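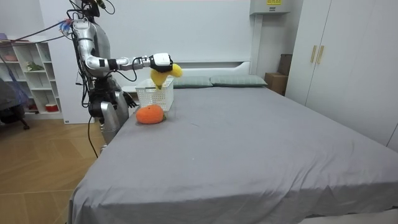 Just get a toy chest with a lid and be done with it, Yoshinori Oshima wrote to me after my July column on bedrooms. I have thought about his advice a good deal, and I still disagree. A lid hides the mess and does nothing else for it.

My case is for the plain plastic basket, open at the top, set on the bed while the toys get picked up. 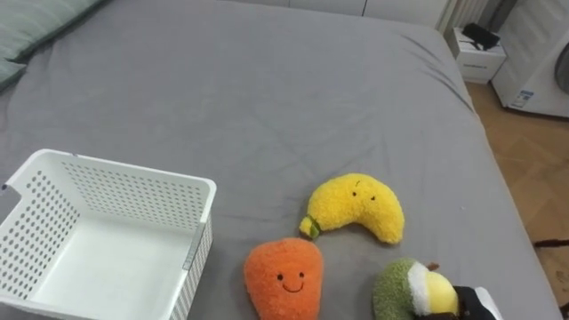 Pacita Lagman
Home columnist, Avbridge
2025-02-17

A banana, a carrot and an avocado made of plush don't need a system. They need a place to go before the pillows can be used. I once had 26 stuffed animals sorted by kind into bins with labels, and the sorting lasted 2 weeks. After that everything went wherever there was room.

The bed is the right spot for the job. It is flat, it is at a good height, and you can't go to sleep until you have cleared it -- a deadline that works on adults too. A smooth sheet helps, as small things don't get lost in it.

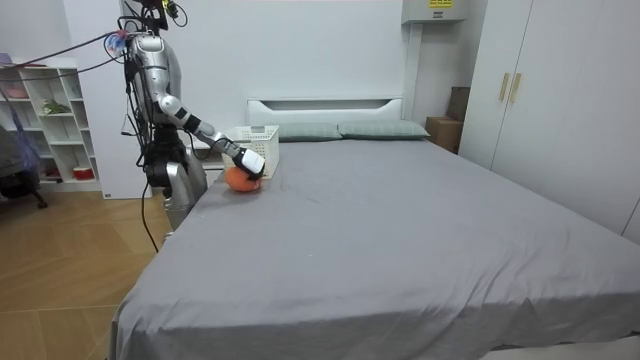
Baskets just move the pile from one place to another, a reader in Flesley objects. That is true, and I don't mind. A pile in a basket can be carried off with one hand and tipped out again in the morning. Buy one basket, and when it is full, give something away before you buy a second.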